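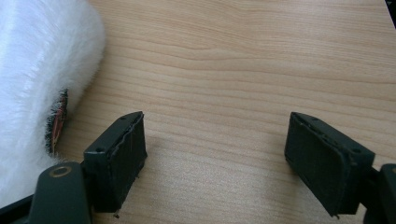

Handout 3: Who sells the destination?

Search this course

August — by the course tutor, Ritport
2 comments · 40 shares

Private operators and the public tourism office do not always want the same thing. In the Jurkum case, the office paid for the campaign, but the operators chose the slogan.

Read the case before Saturday and prepare two questions:
- Who speaks for small guesthouses?
- Should 1,768 beds share one brand — or several?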